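3.2 What counts as "put away" on a small table

I should say up front that I came to this part of the study with a bias. I like a clear table. My co-author, Tien-fu Kan, likes a table where he can see everything he owns, and we argued about it for most of June before we agreed that the argument was the research question. If two people who share an office can't settle whether a cup left out is "untidy" or just "handy", then we can hardly expect the households in our Cadosholm interviews to give one answer.

So we asked 33 people to talk us through their kitchen tables. Each chat ran for about 60 minutes, usually late in the afternoon when dinner things were starting to come out, and we let people wander off topic as much as they liked. The word that kept turning up was "home". A thing had a home or it didn't. Salt had a home. Mugs had a home. The squeezer, the odd corks and the second-best cloth mostly didn't, and those were the things people apologised for when they caught us looking.

Kao's earlier paper calls these items "drifters", and I've kept the name because I haven't come up with a friendlier one. A drifter gets used often enough that putting it in a drawer feels like a waste of effort, but not so often that anybody gives it a spot on the bench. In our first round (the Selstead flats) we simply asked for lists of them. The lists were short and a bit too polite, so for the second round we switched to talking over a laid-out table, and people loosened up straight away.

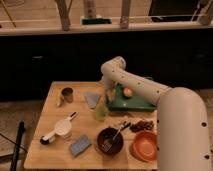
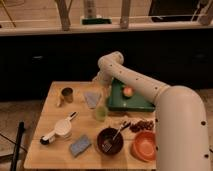
Figure 7. Kitchen things on a small wooden table, with a piece of fruit on the green tray.

I've always been fond of trays, and I was pleased to find that our participants were too. A tray makes a small promise: whatever is on it belongs together and can be carried off in one go. When the talk turned to tables like the one in Figure 7, people treated the fruit as already dealt with, even though it was the only thing on the tray and there was plenty of room beside it. The citrus press lying at the front bothered them far more - those long handles take up a lot of table, and it doesn't stack with anything. Several people wanted to put it on the tray as well, then changed their minds when they pictured it next to the fruit. One woman told us she would "put the squeezer anywhere, as long as it's lying the other way", and I still think about that more than I probably should.

The small cup at the back split the group. For some it was tidy enough because it was near the edge and out of the way of elbows. Others felt that the back edge is where things go to be forgotten, and they wanted it moved forward or taken to the sink. We coded these as two separate reasons, "clearance" and "memory", and they make up rows 7 and 9 of the coding sheet. Tien-fu wanted to merge them. I didn't, and I got my way on this one (he got his way on the glassware).

We tried the same questions with the Aster group, who all share a kitchen with people they aren't related to. Their answers leaned hard towards clearance. If you don't know who owns the cup, you shift it back and leave it there, and you certainly don't wash it! Family households were quicker to pick a thing up and deal with it, and also quicker to complain about having had to. I'll come back to that in the next section, where we look at who does the shifting and what they say about it afterwards.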